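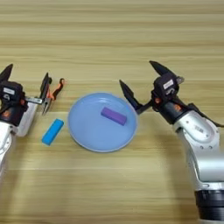
Notebook entry, November 13, 2019
Dye and Fiber Workshop, Nundham
Entered by Vivek Pant

Subject: lightfastness and wash results for the weld and madder samples, wool lot 1207.

The July skeins were removed from the south window this morning and compared with the matching skeins held in the dark cabinet. All were wound on gray card and read under the daylight lamp. Results are entered in the green binder under the lot number, and the remarks that follow are intended to accompany those figures.

Weld on alum. Fading is evident on the exposed half of every card. The yellow has moved toward straw, most noticeably where the mordant was applied at the lower strength. The skeins mordanted overnight and left to cool in the pot held better than those lifted out at the end of the heating period. Colleagues preparing weld for the Sandhu order should use the overnight method until further notice.

Madder on alum. Little change. The Prumska root gave a browner red than the Meltwood root, as it did last year, and both retained their depth. One Prumska skein shows a pale band near the tie. The tie was too tight and the dye did not reach the fiber there. Ties are to be made in a loose figure eight from now on, with undyed cotton.

Weld overdyed with madder. The orange obtained in July has become redder in the window, which agrees with the loss of yellow noted above. It remains a pleasing color, but it no longer matches the retained sample and cannot be sold against the existing shade card. The shade card entry has been struck through in pencil pending a decision.

Washing. Four samples from each bath were washed by hand in neutral soap, rinsed, and dried flat. Madder bled slightly into the white test cloth on the first wash and not on the second. Weld did not bleed. The rinse water for the Prumska skeins ran pink for longer than is acceptable, and a further rinse will be added to the written procedure. 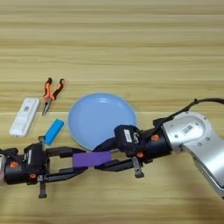
Does hard water affect the madder red?
Calcium in the water generally helps madder develop a clearer red, so hard tap water is suitable for these baths, and a small addition of chalk may be made where the supply is soft.

The same does not hold for every dye in the store. Cochineal turns toward purple in our tap water, and the cochineal baths are to be made up with the collected rainwater kept by the back door. The barrel should be covered after use. Leaves were found in it again this week and the water had to be strained twice.

Madder temperature record. The bath was raised slowly and held below 82 degrees Celsius throughout. The thermometer with the red cap reads high when checked against the glass one and has been put aside for return. Readings taken with it in July should be treated with caution. I have marked the affected pages with a cross in the margin and have not altered the original figures.

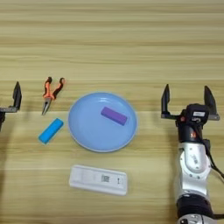
A second matter concerning those pages is the weight of fiber. Several entries give the weight of the skeins before scouring and others give the weight after, without stating which. Dye quantities are calculated on dry, scoured fiber, and the entry must say so. For the present lot the figure used was 1000 grams, dry and scoured, divided among the baths as listed in the binder.

Stock. Alum is sufficient for the winter. Cream of tartar is low. The Meltwood madder is nearly finished and the remaining jar is reserved for matching work only. Dried weld from the Nundham plot has been bagged, labeled, and moved to the upper shelf, where it is to remain until the stalks have been chopped.

To be done: repeat the weld exposure with half of each card covered in foil instead of paper, as the paper allowed some light through at the folds. Prepare new orange samples with a stronger weld bath. Rewrite the rinse section of the procedure and place a copy above the sink.

V.P.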